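Notebooks > Textile Bench > Wash and Shrinkage

Search entries Go All years

21 Jul 2006
Romana Dvořáček

Shrinkage on the Tralness cotton, second lot. Cut 5 squares from the bolt, each marked with a 338 mm gauge line in warp and weft, laundry pen, ends ticked with a steel rule. Edges overlocked before marking this time. In May I marked first and the overlocker pulled two of the lines off grain, so those readings went in the bin.

Wash at 30, Eletti drum, short spin, no softener. Dried flat on mesh, then left overnight before measuring. Did not press. Hubáček presses before measuring and his warp figures come out longer than mine on the same cloth. We need to pick one method and write it on the wall.
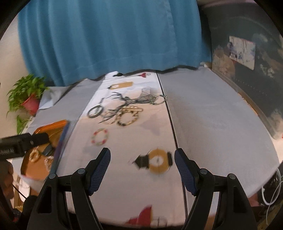

Warp moved more than weft on every square, same as the first lot. Square 4 also skewed. It was cut nearest the selvage, so I am keeping it out of the mean until I have another from the same position. Weft change is close to the reading error of the rule. Would not quote it to anyone.

Hand after washing is softer and the starch smell is gone. Surface fuzz slight. No color transfer to the white tracer strip.

Flultik sizing: their sheet says it clears in one wash. Iodine drop on square 2 still went faintly blue. Repeat after a second wash.

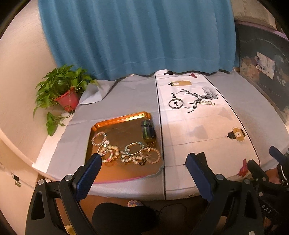

Grey cloth and white printed cloth, side by side on the table.

To do: second wash on squares 1, 2, 3 and 5. Cut a replacement for 4, plus one from mid-width as a check. Fabric left on the bolt is 140 cm wide, enough for both. Ask Hubáček for his iron setting. New laundry pen, the old one bleeds along the weft and the tick ends are getting hard to read.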